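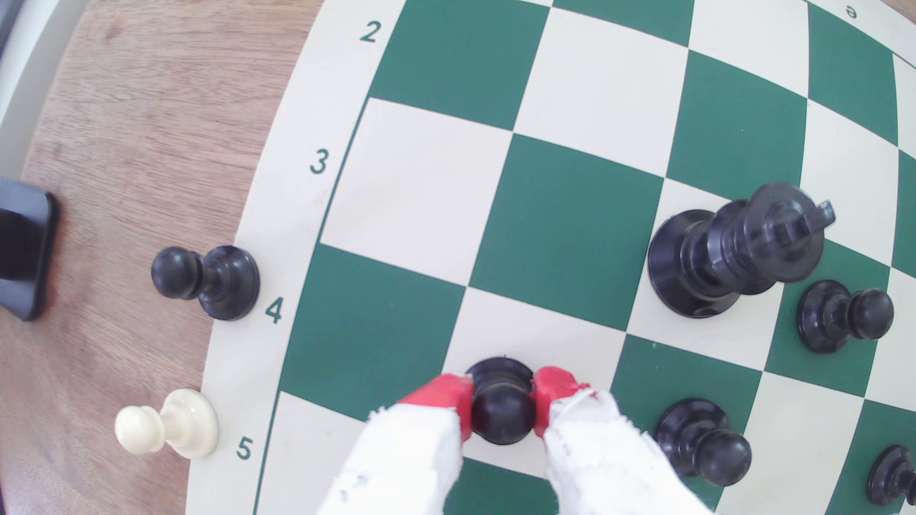

A gripper holding a black pawn over a vinyl chessboard.

Teaching by demonstration is a way of showing a robot a task instead of writing out each motion. A person guides the arm by hand or steers it from a distance, and the robot learns from the recorded moves. Chess pieces make wonderful practice, as a tall king and a small pawn call for quite different grips!
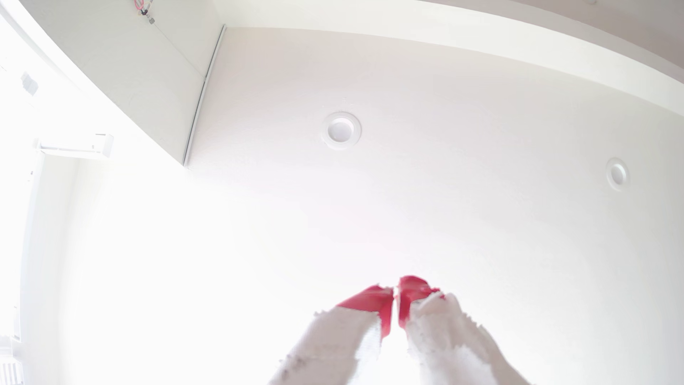 Remote control leaves the teacher's hands out of the way. Junpei Sekiguchi's Golo project recorded 139 demonstrations this way.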